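Come and help us write the planning code for our folding gripper - two places going
November 2022
By Josphat Rotich 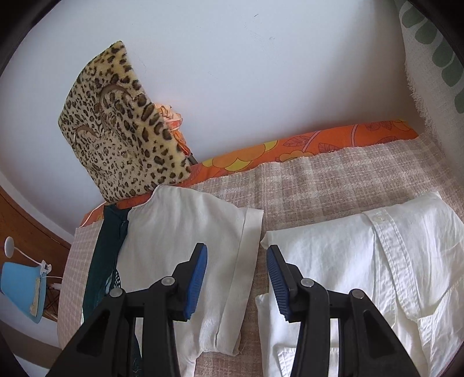 What would I be working on day to day?
Mostly the grasp planner, which is the bit of our software that looks at a heap of clothes and picks where the fingers should close. It's called Kulla and it's mainly Python, with a C++ core that runs the finger control loop.

I lead the software side at Vondier and I'm after two people to join me from March. One post is perception, the other is planning and control, but we're small so you'll end up with your hands in both (I certainly do!). At the moment Kulla copes well with towels and falls apart on shirts. Cuffs are a pain. So are thin white things on other thin white things, where our edge finder more or less gives up and goes home.

Perception person: you'd take over our cloth segmentation and get it working at a decent speed on the small onboard computer. You should have trained a model or two on messy footage and be happy looking at failures for a whole afternoon.

Planning person: you'd rewrite the regrasp logic, which I wrote in a hurry and am not proud of. Some control theory would help. Our replay tool, Stosico, needs love as well - it chokes on any session over 200 clips and I've got 447 of them queued up in the worst one.

I don't mind about degrees. Send me some code you like and a page on why it's built the way it is, plus a CV if you have one handy. We're on the top floor of the Chege building, there's a lift (fitted in 1994, so give it a minute), and two days a week from home is fine. Write to me through the jobs page and I'll answer every one myself.

Comments

marlow_t: Is the control loop torque based or position only?

Josphat Rotich: Position only for now, with a current limit. Torque is on the planning person's list - lucky them.

Pia: Would you take someone part time for the perception post?

Josphat Rotich: Yes, four days would be fine. Please put it in your message so I don't forget.

gearbox_annie: Applied last night, fingers crossed!

© Vondier | Contact | Jobs | Back to top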